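4.3 Open-day demonstration
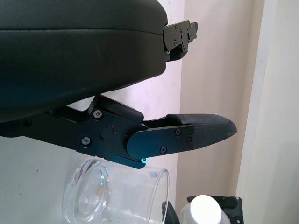
Figure 6. Wrist-camera view at the open day: gripper open above a glass tumbler, white bottle cap at lower right.

The third data set was gathered in May, during the public open day at the Thambiah building. The Hima controller ran with the same settings as in Section 4.2, apart from the closing speed, which was lowered to 35 mm/s at the request of the safety officer. Visitors stood behind a rope 2 m from the arm and could ask for a glass to be picked up and set down again.

Sessions ran on the Wednesday afternoon only. Over 320 people passed through the room, and 46 requests were logged. C. Begum operated the stop button throughout; T. Wickramasinghe kept the written log, against which the controller records were later checked. Two requests were dropped from the analysis as the log and the records disagreed on the start time.

Clear glass was kept in the task although it is a poor target for the depth sensor. As Figure 6 shows, the wall behind the tumbler is visible through its sides, and the rim and the curved highlights are the main cues left to the wrist camera. The Kato detector was therefore run on colour input alone. Its thresholds were not changed between requests. Results by request type are given in Section 5.1.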